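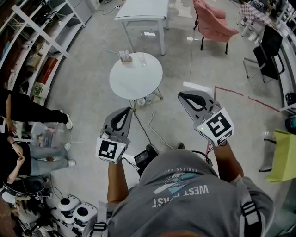 How a Student Club Teaches a Robot to Pick Things Up

The Skatunell Robotics Club
Explainers for ages 9 to 12

A robot does not know what a cup is. It has motors, a computer and some sensors, and it moves only when the computer sends a number to each motor. To pick up a cup, it needs the right numbers in the right order.

One way to get them is to write them all out by hand. This works in a factory, where every part arrives in the same place facing the same way. In a kitchen the cup is somewhere different each time. The list of numbers that worked yesterday will close the gripper on air today.

The Skatunell club uses another way, called learning from demonstration. A person does the job many times, and the computer records how it was done. Later, a program studies the recordings and works out which movements go with which situations.

The hand-held gripper

A gripper is the part of a robot that does the work of a hand. The ones used in this project have two fingers that open and close. They are made to be held, so a student can carry one in each hand and use them to lift, turn and set down objects.

Why not just use fingers? A human hand has five fingers and can bend in many places. A two-finger gripper can only pinch. If the student also pinches, the recording shows movements that the robot is able to copy.

Each gripper has a camera on it. The camera sees what the robot's camera will see later: the fingers, the object, and whatever else is in the room.

What the square patterns do

A marker is a black pattern on a white square. It looks a little like the codes you can scan with a phone. The computer already knows the pattern and its exact size. When a camera sees the marker, the computer can calculate three things:

Which marker it is.
How far away it is. A marker that looks small is farther off.
Which way it is tilted. A square seen from the side no longer looks square.

A marker attached to a gripper tells the computer where the gripper is. If a hand covers the marker, the computer cannot read it, so students learn to keep their sleeves and thumbs out of the way.

One recording, step by step

The club calls a single recording a take. Every take follows the same order.

1. Put the objects on the table.
2. Hold both grippers open, in front of the chest.
3. Start the recording.
4. Do the task at a steady speed.
5. Put the object down and open the grippers.
6. Stop the recording.

Moving too fast blurs the camera picture. Stopping in the middle to talk is also a problem, because the computer records the pause and may learn to pause there too.
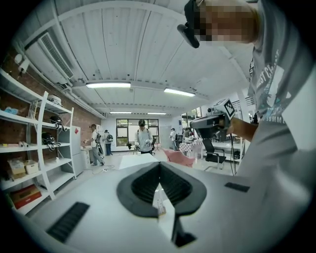

Several people can be in the room during a take. They may walk past or stand nearby, provided they do not touch the task table or step between a student and the objects. A home is a busy place, and a robot that has learned only from quiet recordings can be confused when somebody moves in the background.

Cables are checked before each take. A cable pulled tight will tug on the equipment and change the movement.

How many takes are needed?

In its first month the club recorded 434 takes. Of these, 51 were thrown out. In most of the rejected takes the marker had been covered for too long, and in a few the recording was started late. The goal for July is 3000 good takes.

The number is large because each take shows only one version of the job. The object has to be on the left, on the right, near the edge and near the middle. It has to be moved by tall students and short students. The program looks for what stays the same in all of them.

What happens afterward

The recordings are copied to a computer and checked. Then the program is trained, a process that can run all night. At the end it is loaded onto a robot arm with the same kind of gripper, and the arm is given a table with objects it has to move. The club writes down each success and each failure. Failures are sorted by type: missed the object, dropped it, or stopped moving.

If one type comes up often, the students record more takes of that part of the job and train again.

Words to know

Gripper: the part of a robot that holds things.
Marker: a printed pattern a computer uses to measure position.
Take: one recording of one task.
Training: the process in which a program finds patterns in recordings.

Try it yourself

Put on a pair of thick mittens and move ten dry beans from one bowl to another using only your thumb and the mitten's finger part. Ask a friend to time you. Then turn the bowl, move it a little farther away, and repeat. Write down what you had to change.

Page last updated February 14, 2019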